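Sun 18 June

Märta has gone to Tumby for 4 days and left me in charge of the table. The rest of the house, I gather, can look after itself.

It's the big white marble-looking one she talked us both into last September, and it has rules. No lemons. No red wine without a coaster. No cloths, ever, on account of the streaks, so I now own a squeegee and use it on furniture. My father washed one car in his life and would not know what to make of me.

Digby came by at lunch and ate a peach directly over it, like a man with no fear of God or Märta. After he left I got out the spray and went to work. 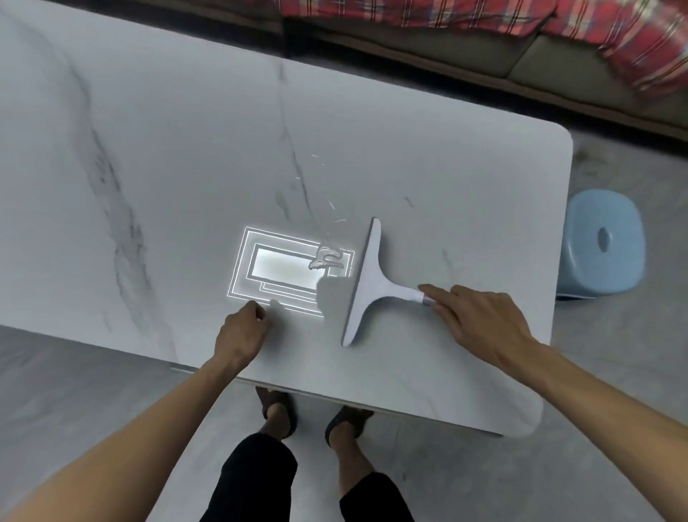
The trouble is the veins. I spent a good while this afternoon going after a gray smudge with real determination before admitting it was part of the pattern. There's a little dark fleck I've now tried to remove on 2 separate occasions. And every time I think I've finished I catch the ceiling light in the top and find another puddle sitting in it.

Tane called in the middle of all this and asked what I was up to. I said paperwork.

Supper was toast, eaten standing at the sink. Märta texted at nine to ask how things were. She meant the table. I said it was fine and had been asking about her.

Must buy more spray. Also peaches, Digby had the last one.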